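News > Newsletter > Town and Water
Search this site Go

Refill points open in Breststead

Two refill points for drinking water open in Breststead on Tuesday, one at the library and one by the bus station. Both are free to use and stay on until 9pm.

Ngân Trình, who ran the survey last November, had 2,390 replies. Most people asked for a tap near the bus stops. The library was second choice. Lợi Tạ will check the filters each month, and faults can be reported at the library desk.

A third point, outside Hoàng bakery, is waiting on a new pipe.

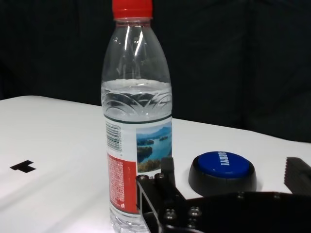

A plastic water bottle with a red screw cap.

Bring any clean bottle. Cups are not supplied.

14 shares | 2 comments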